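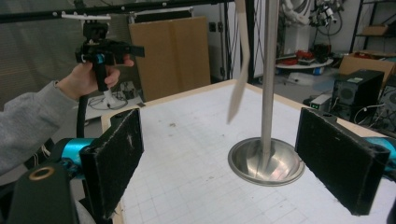

Pistol-style handle, thick black cable out the bottom.

Thread on strain relief, meaning the few inches where a cable leaves a housing. Most dead power tools, hair dryers, irons and headsets I open have good electronics and one broken conductor in that stretch.

A stranded copper conductor doesn't mind being bent. It minds being bent in the same place every time. The copper work-hardens, strands crack one by one, and the ones that remain carry all the current. The last stage is a cable that runs warm near the handle and works if you hold it a certain way.

If a cord only works when held a certain way, unplug it. Please don't tape it in the good position.

Two separate jobs get lumped together under "strain relief." One is pull-out: a tug on the cord must not reach the terminals. The other is bend control: the cord must not fold sharply at the exit. A part can be excellent at the first and useless at the second. A plain clamp bar is exactly that.

Pull-out is the easy one. Clamp the outer jacket, never the individual wires. Leave a little slack inside between clamp and terminals. Make the ground wire the longest, so if the clamp does let go, ground is the last to come off.

That ground wire detail is missing in a surprising share of the repairs that cross my bench. Whoever did the repair cut all three to the same length because it looks neater. Route the extra length in a loose curve and it will still close up fine.

Bend control is geometry. You want the stiffness to fall off gradually from the housing to the free cord. A tapered rubber boot does this. So does a segmented boot, the kind with slots molded in a ladder pattern. The slots close on the inside of the bend and set a minimum radius.

A boot with constant wall thickness does very little. It moves the sharp bend from the housing to the end of the boot. You can find these failures by looking for a crease right past the rubber.

Exit direction matters more than the boot. On anything held like a pistol, a cord leaving the base of the handle hangs with gravity and the wrist turns above it. Put the same cord out the back, at the level of the thumb, and it has to make a right-angle turn just to reach the floor. It then lives in that bend.

Out the bottom has its own problem. People set the tool down on its base. Now the cord is pinched between the handle and the bench, and the bend is as tight as the tool is heavy. A recessed exit helps. So does a hook, if anyone uses it.

Small bench test from April. Same cord stock, same clamp, same weight hanging on the end, swung side to side by a windshield wiper motor. Sample A had a bare exit with a square edge. It went intermittent before 3000 swings. Sample B had the edge rounded over with a file and nothing else changed. Still good when I stopped at 3024, and I only stopped there because the motor bracket came loose.

One sample of each proves nothing, so treat that as a prompt to go look at your own edges. The file took under a minute.

Laiba Dhanial asked whether a spring around the cord is better than a rubber boot. For high heat, yes, since rubber hardens and a spring doesn't. For everything else, the spring tends to chew the jacket where its last coil ends. If you use one, flare that coil outward.

Jacket material, short version. PVC is cheap, stiff when cold, and remembers how it was coiled. Rubber stays limp and costs more. Silicone is the limpest and tears if you nick it. Most cords people describe as "annoying" are PVC in an unheated garage.

Strand count, shorter version. For the same copper area, more and finer strands flex longer. If the replacement cord feels noticeably stiffer than the old one, it is the wrong cord, even if the current rating matches.

Finding the break without cutting anything: unplug it, put a meter on continuity across one conductor end to end, and work along the cord bending it gently. Start at the handle. Then check the plug end. The middle is almost never it unless a chair or a door was involved.

Repair: cut back past the damage by up to 11 inches if you can spare the length. Copper that has been flexed hard looks fine and isn't. People cut at the visible crack, reterminate, and it fails again a season later right next to the first spot.

Reuse the boot only if it's still soft. Fold it in your fingers. If the surface shows fine cracks, replace it. Warm water with a drop of dish soap gets the new one over the jacket. Do not use oil, as some rubbers swell in it. Dry everything before you close the housing.

Jolene Cartwright points out that knotting the cord inside the housing used to be standard practice on lamps. Correct, and the underwriter's knot still works where the fitting was designed with room for it. In a molded handle there usually isn't room, and the knot ends up pressing on the switch.

Storage does as much damage as use. Don't wrap the cord tightly around the handle. The first turn always starts at the exit and always bends it the same way. Leave a loose loop at the handle first, then wrap.

Next thread will be on plugs, mainly molded ones and why I cut them off.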